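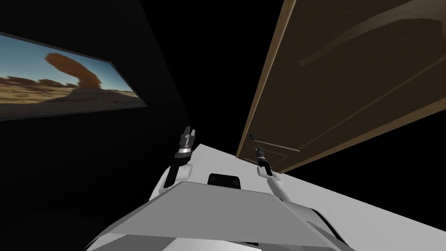
Drundale releases Tidel 18, door planning for two-arm mobile robots

Feb 23, 2018 - Drundale today released Tidel 18, the newest version of its motion planning software for two-arm robots. Out now, existing licenses included.

Big change: doors. Tidel now plans base and arms together, so the robot can roll and pull a lever handle in one motion. Earlier versions did one, then the other. Slow.

Also new - a simulator with 33 indoor scenes, over 1000 door and handle variations, and faster collision checks against walls and door edges.

"Doors were the top request from customers, by far," said Roxana Inga, head of planning at Drundale. "We rewrote the whole solver for it. Took longer then we wanted."

Lever handles only for now. Round knobs are planed for July.

Brallia, a pilot customer, is moving its test robots to the new version this month.

Press contact: Nilton Ccori, Drundale press office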